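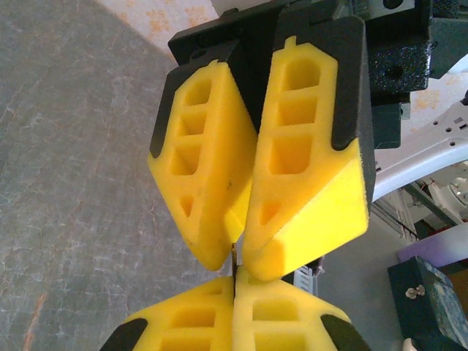

Yellow foam tips and a thin dark sliver.

Small thin things: picking them up, holding on to them, finding them again

Anything thinner than a matchstick wants to live under the bench. I have a cabinet in Serkarholm, a Kasten with 26 drawers, and the contents of at least one of them are on the floor at any given time. What follows is what I do about it, in no special order.

Get hold of it by the edges. A sliver of anything lying flat on a hard top can't be picked up, only pushed about until you swear at it. Put it on a bit of foam or a folded tea towel first. Press down beside one end, the other end lifts, and there's your grip.

Soft faces on hard jaws. Bare pliers mark most things and fire the rest across the room. Glue a strip of foam inside each jaw and let it set overnight. Contact glue holds, though it eats some foams, so try it on an offcut. I didn't, in September, and had two rather expensive puddles.

Foam with holes cut in it gives more than a solid block. For a softer pad, cut a row of small windows through from side to side, leaving walls between them thick enough that they don't tear. A fresh blade, short strokes. Kitchen scissors will make it look chewed.

Trim the tips to a slope. Square ends bump into each other before they get anywhere near the work.

Passing it to someone else. My brother Hicham and I have dropped more springs between us than either of us ever dropped alone. The one taking gets a proper hold, says so, and only then does the other let go. Do it over a tray. If you both pull, you deserve what happens.

Light-coloured foam is better than dark for this sort of job. A black pin on a black pad has already left home as far as my eyes are concerned. Yellow is good. White is good for a week.

Cleaning. Warm water, a drop of washing-up liquid, squeeze, don't wring. Leave it on the windowsill. Specks that won't come out are there for life and do no harm.

When it falls anyway: stand still. Torch flat on the floor, turn it slowly, look for the shadow. After that, a pop sock over the vacuum nozzle with a rubber band round it. Last time I recovered a watch pin, a lentil and the screw I had replaced in the spring.

Next page is stuck jar lids.

Moataz Ait Ali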